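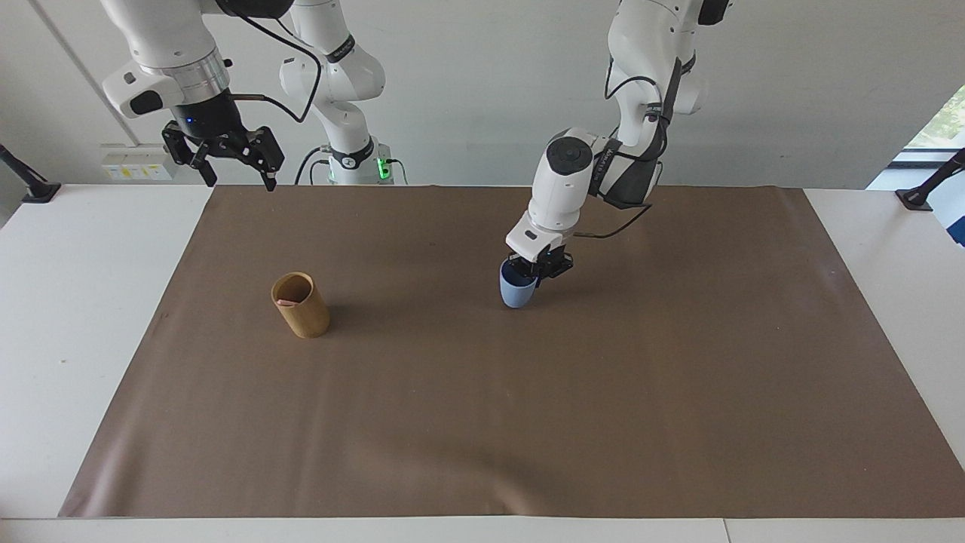 *The bamboo cup on the left, the light blue one on the right, both over the brown mat.*

**Bulik bamboo cup, light blue cup and Soltani table mat**
Reviewed by Behrouz Shokri, 2022-02-03

I bought the bamboo cup and the mat in August from the housewares shop in Vitotdale and have used both most days since then. The blue cup is older and came out of a set my sister gave me. I'm including it for comparison, as a lot of people shopping for a bamboo cup already own something like it.

## The bamboo cup

The Bulik is a plain cylinder with no handle. The color is tan going to light brown and the grain is faint. If you want a strong wood pattern, look elsewhere. Mine has darkened slightly near the base, on the side that faces the window at home.

I don't drink from it. The label says you can, but the first week I tried it with cold tea and got a woody taste that I didn't care for. It has been a holder ever since: pens, a toothbrush for a while, now whatever small things need to be kept off the table. It is light, so a tall pen leaning on one side can tip it. Short items are fine.

Care is simple. Wash by hand, dry it upside down, no dishwasher. I put it through the dishwasher once by mistake and the rim came out rough. A minute with fine sandpaper fixed it.

Price was $7, which is fair. I have seen the same size from Brorano for more, and I couldn't tell the two apart in the shop.

## The blue cup

It has a rounded bottom edge and a pale color that shows coffee stains quickly. Baking soda takes them off. For drinking I prefer it over the bamboo one by a wide margin. It rinses clean and doesn't hold a smell.

The rounded bottom is the one thing I'd change. Set down in a hurry on a bare table, it wobbles before it settles. On the mat it's better. 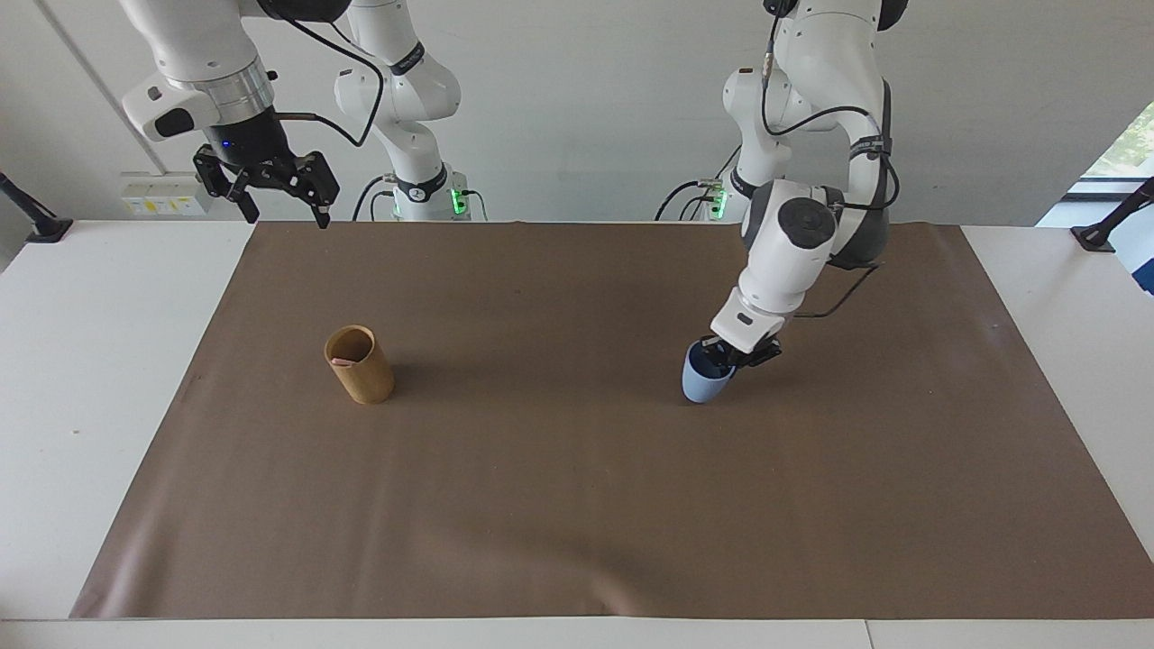 *Blue cup at a tilt, bamboo cup upright with something small and pink just inside the rim.*

## The mat

The Soltani mat cost $28 and is the best of the three purchases, if you count the blue cup as one. It's large enough to cover most of a white table and leave a narrow margin at the sides and front. The surface is smooth and the brown hides crumbs and pencil marks well. I had a white one before and wiped it constantly.

It does wrinkle. Mine arrived rolled up tight and I left it under books for two days, which got most of the waves out. A few slight ones remain. They don't bother a cup, but I wouldn't want to write on a single sheet of paper over one of them. Rolling it the opposite way helps a little — don't fold it, the crease will stay.

Spills wipe off with a damp cloth. Ink needs a drop of dish soap. I haven't put anything hot on it and the packaging warns against it.

## Ratings

- Bulik bamboo cup: 3 out of 5. Good holder, poor drinking cup.
- Blue cup: 4 out of 5. Loses one for the wobble.
- Soltani mat: 4 out of 5. Would be a 5 if it shipped flat.

The shop also sells a smaller mat in the same brown. I looked at it and it would only fit a side table or one end of a desk. Returns are accepted for 31 days with the receipt, unwashed items only.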